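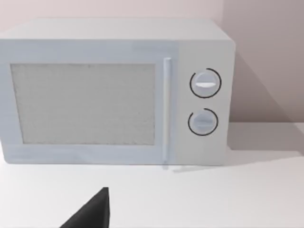
What do I do with a pile of June zucchini? Grate it, salt it and bake it into my Brestar fritters, the recipe I'm giving away free from today!

I'm Valdis Grigaitė, and I run the Drakero cooking club in Pevville. Our members sent in 3,455 zucchini recipes (my poor inbox!) and this one won by a mile.
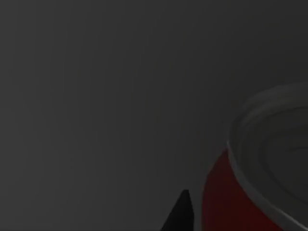 It takes 90 minutes, mostly resting time - go read a book. We've printed 2,000 recipe cards, and you can pick one up at the Pevville library.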